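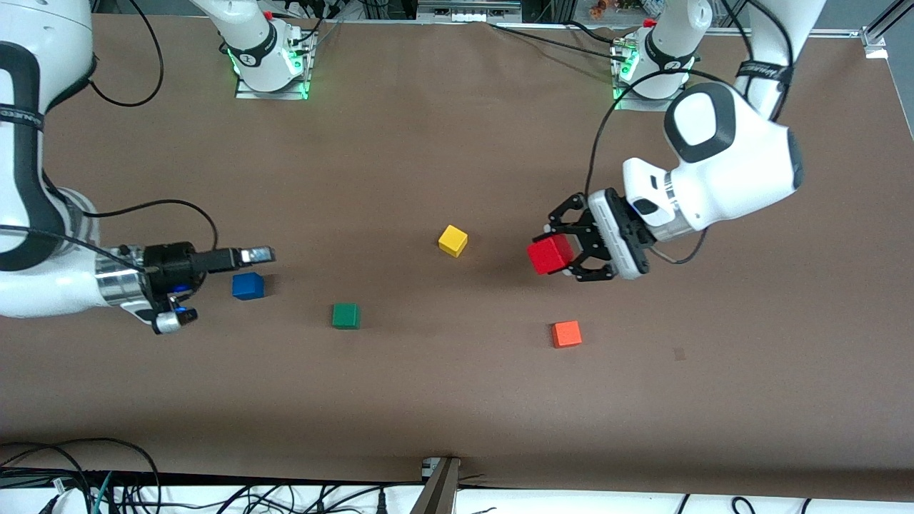
Stostley wants its shoppers back, and the council has paid Jultis, a consultancy, to say how. The answer is free parking after three on a Monday.

I have my doubts. Rhona Cowie has sold shoes on the high street for 40 years and remembers two earlier schemes, both launched with bunting. "People parked, went to the bank and drove home," she says. The bank has since shut.

Jultis promises 500 extra visits a week — a figure its report never explains. I asked how it was reached and was sent the report again.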